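Towns should lend shelving the way they lend books. Most households need extra storage for a few months, during a move or a repair, and then keep a unit for 14 years with paint cans on it.

Tedthorpe put 184 sets into its lending shed in August and charges two dollars a month. Steel holds up to this kind of use. Particleboard swells at the first damp basement and goes to the dump.
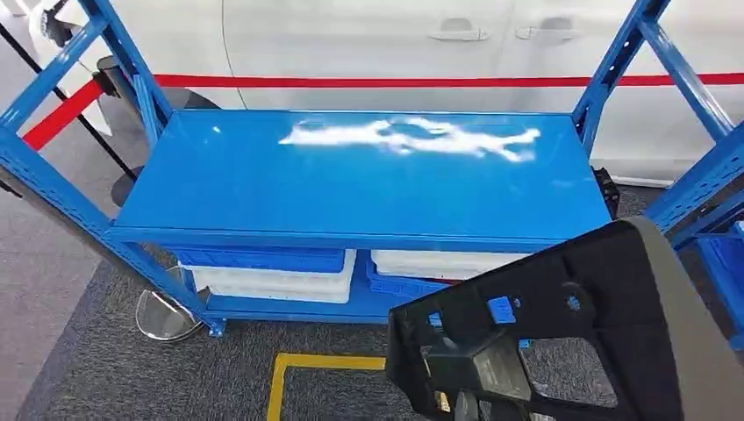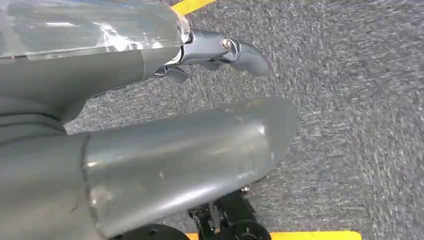

Balakrishnan Warrier wrote in that a lending shed only works if people bring back every bolt, and that in Nundine they didn't. Fair enough. Charge a deposit, then. A library loses books too and stays open. The shed cost the town over 1,000 dollars, less than it spent hauling broken furniture off the curb.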